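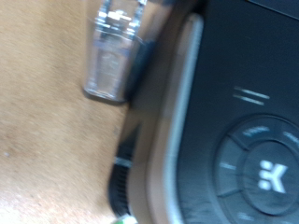
Attachment 1: clear plug and left side of the unit

Ticket 2503
Opened by: Carleen Fairweather
Assigned to: Tuncay Karakaya
Product: Zarholm desk unit
Status: Waiting on customer

Carleen Fairweather wrote:
The network drops every time I lean on the desk. I lean on the desk a lot, it's where I work. Unit reports "no link," sulks for 5 minutes, comes back. I've restarted it, updated it and spoken to it firmly. Photo attached. It's blurry, but the clear plug is near the top, next to the dark housing with the silver-gray strip.

Tuncay Karakaya wrote:
Thanks. I can see the contacts shining in there but can't tell from this whether the latch is intact. Please unplug it, check for the little plastic tab, and push it back in until it clicks. Also, what does the small mark like an equals sign on the black front mean? It's not in my manual.

Carleen Fairweather wrote:
I was hoping you'd know. You people made it.
Tab is missing. I found something tab-shaped under the keyboard, so that's one mystery solved. No click, obviously.

Tuncay Karakaya wrote:
That'll do it. Without the tab the plug creeps out whenever the cable gets nudged. Do not glue it.

Carleen Fairweather wrote:
Define "do not."

Tuncay Karakaya wrote:
Please swap in another cable. Any ordinary network cable will work.

Carleen Fairweather wrote:
Borrowed one from Oleksandra Bilyk's desk. Leaned for most of the morning, no drops. She wants it back.

Tuncay Karakaya wrote:
Replacement cable requested from stores. Still asking about the equals sign. Keeping this open until your cable arrives and Oleksandra has hers.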